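Skerno: speeches and public remarks by visiting politicians

README, last touched 29 May 2020

Hi! I put this collection together because I got tired of losing track of what former leaders say when they're passing through somewhere small. Reporters in the capital write up the big addresses, and the offhand remark on the wharf goes into the local paper and then vanishes. Skerno is my attempt to keep those remarks in one folder.

There are 754 text files in here, one per appearance, all in English or translated into it. Most come from the Hurnport end of the coast (that's where I live, so the coverage is lopsided and I know it). File names start with the place, then the year, then a running number. If a politician spoke twice in one day you get two files, even when the second one is just three lines at the airport.

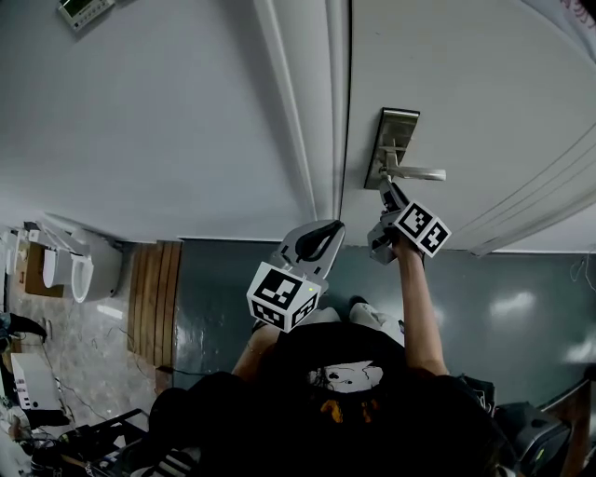 Endorsements are the part I'd most like people to use. Every file has a line near the top called "backs", and it's filled in only if the speaker names a candidate and says something favourable. Polite noises don't count! The hardest ones to code are the doorway remarks, where the speaker is leaving a meeting and someone shouts a question about the next election. I tag those "door", and yes, a plain lever handle on a white door like the one in the photo is as grand as the setting gets for plenty of them. Formal speeches get "hall", and anything at a dinner gets "table".

Translations were done with Inska, then I fixed them by hand. The first 70 files were done before I settled on a spelling for island names, so expect a few odd ones. I've left the original wording underneath wherever the paper let me.

Known problems:
The Vasić folder has 36 files with no date. I'm working on it.
Anything longer than 1000 words has been trimmed to the section on elections.
Laughter and applause are marked in some files and missing in others.

Next update should be in September, with the harbour debates added. Corrections are welcome, just send the file name along with the fix.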